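Home Explore Threads Saved Log in

Search posts Go

Ladan Babaei
June, 6:42 am

I have now lived in Jallport for one full winter and would like to report on the breakfast situation. A thread.

The town has one bakery, Hassanpour, and it opens at 6. By 6:13 the sourdough is gone. I don't know who is buying it. I have stood in that queue and seen the same four blokes in hi-vis every morning, and they all get sausage rolls.

So you end up with the supermarket loaf, which comes in two colours: white, and white with a grain drawn on the bag.

My neighbour swears by the Skullmont road servo. Their raisin toast is $9 and arrives in a paper bag with three foil butters, frozen solid. You hold them in your armpit on the drive home like a penguin with an egg.

Someone will now reply telling me to bake my own. I did bake my own. I kept a starter going for 13 weeks. It smelled like a nail salon and it rose when I was at work and sulked when I was home, so in the end we parted ways over the compost.

Recipe said 600 grams of flour and "a warm spot". Mate, I rent in Jallport. The warm spot is the bonnet of the ute.

Then there's the café at Tilten, 42 km away, where avocado on toast has become "smashed green, cultured butter, ferment". I asked what the ferment was. Pickled onion. Same onion my nan kept in a jar behind the sherry.

I will say the bread was excellent. I was furious the whole way through it.

What I miss is toast that wasn't trying. In the year 2000 my mum made two slices, scraped the black off one over the sink, and gave that one to whichever kid had complained the day before. Margarine to the corners. You ate it standing up with your school bag on.

Also, the spread question. Vegemite should be visible but not structural. My housemate puts it on like he's grouting a shower — we've had words.

And cut diagonally. I don't have a theory about it. A rectangle of toast just feels like something you'd get at a hospital.

Crumbs in the butter I can forgive. Crumbs in the jam is a character reference, and I have withdrawn offers of friendship over it.
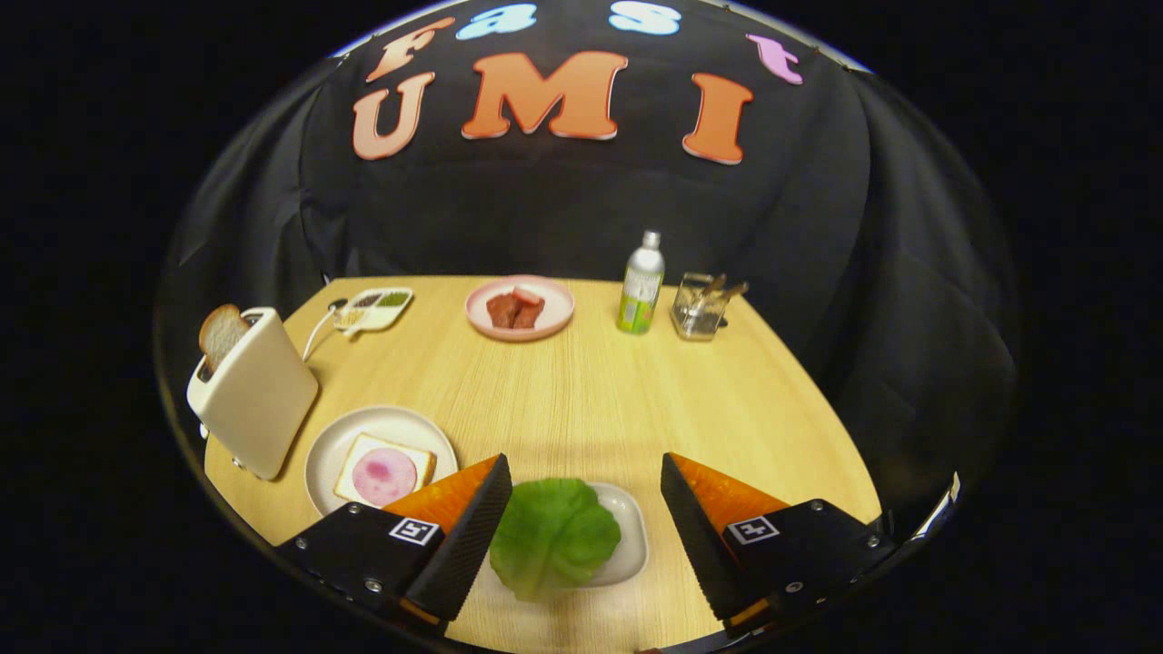

Anyway, the council has put out a survey asking what would improve the main street, and there's a box at the bottom for "other". I've written "a second bakery" and then, because there was room, most of this thread.

If you live in Jallport please fill it in too. They shut it at 5 and I suspect the hi-vis blokes are going to vote for more sausage rolls.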